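Temov Cooperative Stores
Working Group on Household and Shop-Floor Automation
Minutes of the December meeting

Present: seven members, the chair presiding. Two apologies received.
The meeting opened at 2:10 p.m. in the upper room of the Provine store.

1. Minutes of the previous meeting

The minutes were approved with one correction. Under item 4, the length of the loan period for the folding machine should read two weeks, to match the agreement signed with the supplier.

2. Matters arising

The floor-scrubbing machine at Provine was returned to service after its brushes were replaced. Staff continue to move the display bins by hand before each run. The store manager asked that this time be recorded on the cleaning sheet, as it does not appear in the figures supplied to the group.

The question of insurance for machines working during opening hours remains with the legal office. No reply has been received.

3. Report on chores at home and in the shop

The group received the written report on which chores can now be passed to a machine. Members had read it beforehand and discussion was limited to the main findings.

Vacuuming and mowing are considered settled for most members' homes. Dishwashing is settled once the dishes are in the rack, but loading and unloading are still done by hand in every household surveyed. Laundry folding was judged not ready. The machine on loan from Twal accepted towels and pillowcases and refused most shirts, and a person had to feed in each item by the corners.

On the shop floor, shelf scanning was judged ready. Restocking was not. One member felt the report was too severe on restocking and pointed out that boxed goods of a single size have been handled well at the Tativau warehouse. The chair agreed that the wording should separate boxed goods from everything else.

4. Opening and sorting of soft parcels

The group turned to the returns desk, where 2964 parcels were handled in the last quarter. Most arrive in soft plastic mailers. The work consists of taking up the bag, finding the label, opening the top, removing the contents and setting the empty bag aside.

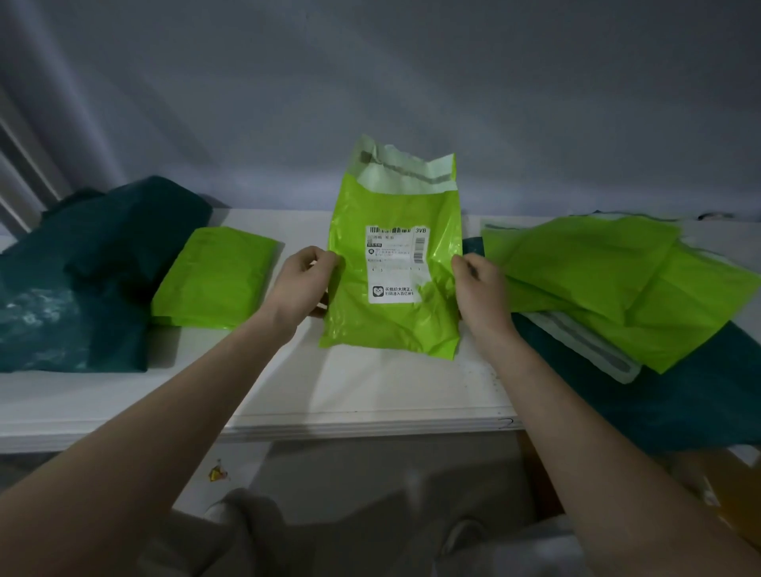 Item 4: An opened mailer held upright at the table, label facing forward.

It was noted that the person doing this work uses both hands nearly all the time, one to steady the bag and the other to turn or pull it. A bag of this kind has no fixed shape. Glossy plastic creases across the label, and glare can make a barcode hard to read until the surface is pulled flat. Empty bags lie over one another and must be told apart from bags that still hold goods.

The supplier's written answer to the group's questions was read out. It states that the Tativau arm can pick up a closed mailer by suction and pass it over a scanner. It does not offer opening or emptying. In the trial at the warehouse, the arm was given 46 mailers and a member of staff stepped in whenever two bags were lifted together. The group asked for the number of such cases, which was missing from the answer.

A member asked whether customers could be required to send returns in boxes. The chair replied that this was a matter for the trading office and outside the scope of the group.

After discussion it was agreed that opening soft parcels should be listed as "not ready" and that scanning of closed parcels should be listed as "ready with supervision."

5. Budget

The sum of $2000 set aside for trials has not been spent. A proposal to use part of it for a second loan of the folding machine was put to the vote and failed. A proposal to hold the full sum for a supervised scanning trial at Provine was carried with one abstention.

6. Actions

Secretary to amend the restocking section of the report and send it to all members.
Provine store manager to record the time spent moving bins.
Chair to write to the supplier for the missing trial figures.
Returns desk to keep a separate tally of boxed and soft parcels until the next meeting.

7. Other business

A member asked that the charging station near the staff entrance be moved, as it blocks the coat hooks. Referred to the store manager.

The meeting closed at 3:55 p.m.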